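Visit report: gripper comparison day at the Stotgate workshop

May 31, 2018

Stotgate runs a test workshop for small manufacturers and kitchen suppliers who want to try automation equipment before they buy it. Anum Jadoon and I went for the day on behalf of our packing group. We had a short list of questions, most of them about grippers, and a few about cameras and controllers that we hadn't expected to get to. We got to nearly all of them.

Our host was Deok-su Yeon, who looks after the arms and the bench software. Sobia Cheema handles bookings and sat in on the morning talk. There were 17 visitors signed in, from several firms, and we were divided into groups so that everyone got time at a bench. The building is a converted industrial space with a lot of ductwork overhead. It is louder than I would like when the ventilation is running, but you can hold a conversation at the bench without raising your voice.

The morning talk

Deok-su kept it to the practical side. The workshop currently keeps three types of gripper ready for visitors. The first is the Bulier two-finger, a parallel gripper with swappable pads. The second is the Sisska, which has soft fingers driven by air. The third is a suction head that the staff put together in-house with cups bought from a catalog. All of them fit the same mounting plate, and a change takes a few minutes if the air line doesn't have to be rerouted.

He spent more time than I expected on fingertips. His view is that most visitors arrive asking which gripper to buy when they should first be asking what the pad is made of and how wide it is. He passed around a tray of worn pads. The softest ones had lost their edges, and the hardest ones had polished themselves smooth and would slide on anything glazed. He changes the pads on the Bulier at the start of every test series and writes the change in the log.

There was a question from the floor about force sensing. The Bulier reports motor current, and the software turns that into a force estimate. Deok-su said it is good enough to tell a grip from a miss and not good enough to tell a light grip from a slightly lighter one. If you need that, you add a sensor at the wrist and pay for it.

Bench one: boxes and pouches

This was closest to our own work, so Anum and I took the full slot. We had brought our own cartons and a bag of filled pouches. The suction head did the cartons without any trouble. On pouches it was poor. The film wrinkled under the cups and the seal went as soon as the arm sped up. Slowing the arm down helped, but at that speed we would do better by hand.

The Sisska picked up the pouches well. It closes around them and doesn't seem to care much about where the contents have settled. Its weakness is placement. The fingers need room to open, so you can't put a pouch down tight against its neighbor. Anum tried releasing from a little higher up and letting the pouch drop the last bit. That worked for a single layer and made a mess of the second.

The Bulier could do both jobs if the approach was right, which mostly meant that somebody had to spend time on the approach. I would not rule it out.

Bench two: controllers

Arsalan Marwat ran this one. There are two ways to drive the arms at Stotgate. One is the Bangash controller, a pendant with a screen and a jog dial, where you save positions and play them back. The other is hand guiding through a leader arm, where the operator moves a small arm and the working arm copies it.

I found the pendant slow but easy to trust. Every position has a name and you can go back and correct one without touching the others. Hand guiding was the opposite. I had the arm doing something useful inside a few minutes, and then I could not do it the same way again. Arsalan said this is normal and that people improve a lot over the first few sessions. He also said that new operators tend to hold their breath, and I noticed I was doing it.

There is a small lag between the leader and the working arm. You stop noticing it on large moves. On fine ones, close to the surface, I kept overshooting and then correcting. Anum was better at it than I was. She moved in short steps and waited for the arm to catch up.

One thing to ask about if you go: the leader arm has no force feedback in the current setup. You find out that you have touched the table by looking. Arsalan would like to add it, but the version they tried earlier made the handle buzz.

Lunch and the log

Lunch was sandwiches in the side room. I used the time to read the test log, which visitors are free to look through. It held 432 entries for bowls, plates and cups alone. Each line gives the gripper, the pads, the object, the result and a remark. The remarks are the useful part. "Slid on glaze" comes up a lot. So does "took two," meaning the gripper lifted a second item along with the one it was sent for.

Bench three: nested tableware

Amna Jafri leads the tableware tests. Her interest is in unstacking, meaning taking one bowl from a nested pile and leaving the rest where they are. It sounds like a small job. It was the hardest of the day for every gripper.

The trouble is the gap. When bowls sit one inside another, very little of each rim is exposed, and a finger has to go over the edge of the top bowl without catching the next one down.
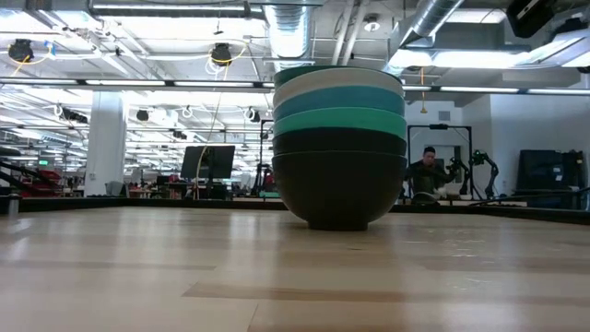
Suction should be the obvious answer, coming straight down into the top bowl, and on a flat-bottomed bowl it is. On a curved one the cup needs to be small and soft, and then it holds less weight. Amna's best results have come from the Bulier with thin pads, one finger inside the bowl and one outside, tilted a few degrees before the lift. The tilt breaks the top bowl away from the one beneath it. Without the tilt, "took two" is the common result.

The Sisska was not suited to this. The fingers are too thick to get past the rim, and when they grip the outside of the pile they take hold of more than one bowl. Amna still uses it for bowls standing alone, where it is gentle and forgiving.

She also had a good deal to say about cameras. A camera looking down at a pile sees the top bowl well and tells you very little about how many are under it. A camera placed low, close to table height, sees the rims as bands and makes the layers easy to separate, as long as neighboring bowls differ in color or shade. With a pile of identical white bowls the bands run together. Glossy surfaces cause trouble too. Overhead light comes back off the table as streaks, and the software sometimes reads one as an edge. She has tried a matte cloth, which fixed the streaks and then bunched up under the bowls - so the cloth went back in the drawer.

Her preferred arrangement is one camera low and to the side for counting layers, and one on the wrist for the final approach. The wrist camera loses its view of the rim at the last moment, when the finger covers it, so the last part of the move is done blind. She allows for that by approaching slowly and checking the motor current for contact.

I asked whether a pile could be too tall for the method. She said height matters less than how well the pile is centered. A pile that leans can be lifted from, but the tilt has to go with the lean, and the software doesn't yet decide that by itself. The operator picks the direction.

What we are taking back

For cartons we will go with suction and not spend more time on it. For pouches I would like to borrow the Sisska for a trial on our own line, with wider spacing in the tray. Anum would rather try the Bulier with broad pads first, and she has a point about the spacing, because our trays are already ordered. Sobia says both grippers can be lent out in June for 2 weeks, with a deposit.

On controllers, we agreed on the pendant. Our jobs repeat and the positions don't change much. Hand guiding would make more sense for somebody doing what Amna does.

Practical notes for anyone booking a visit: bring your own products, and bring more than you think you need, as a few will be crushed. Closed shoes are required. Benches are booked by the slot and Sobia will move you if another group finishes early. Parking is behind the building, and the gate code comes with the confirmation email.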